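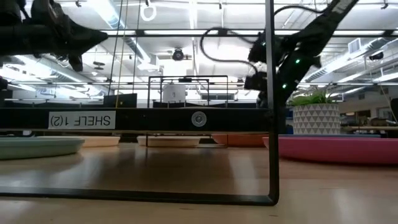
Prindberg shelf unit, side view. The part label on the crossbar reads SHELF 1(2) and is upside down.

The Prindberg is a black metal shelf unit sold flat, in two shelf sections. I assembled one in November and have used it since for storing round kitchen containers. Assembly took 54 minutes with the supplied hex key. The tubing is thin and square in section, with rounded corners where the bottom bar meets the upright. Each rail is held by round silver fasteners that sit in the face of the metal. Two of mine needed retightening after 16 days.

The part labels are stickers. They peel cleanly if warmed first – otherwise they leave adhesive on the finish. I left one in place.

For the load I used lidded containers from the Nata range and a few older round pieces in different blues.
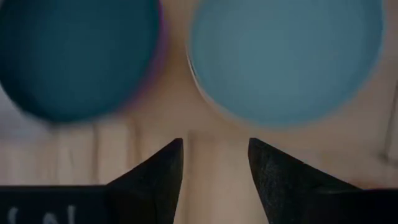
Diameters vary, so I set them out on a wood surface and measured before deciding on spacing. A gap of 20 mm between rims is enough to get fingers in. Less than that and the neighboring piece moves too.

The Mussa unit I had before was stiffer front to back, but its raised lip got in the way of wide, shallow lids. I did not try the Skalitach.

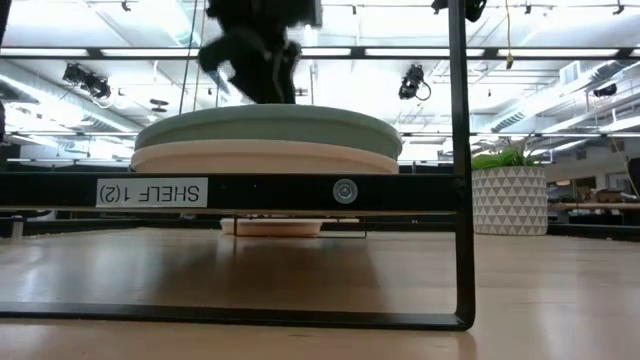 STORAGE / METAL SHELVING

Top shelf: a cream container with a pale green lid sits flat and the lid can be lifted straight up. Low items can go on the floor under the front rail. Finish: matte, shows dust. Price paid: around $100.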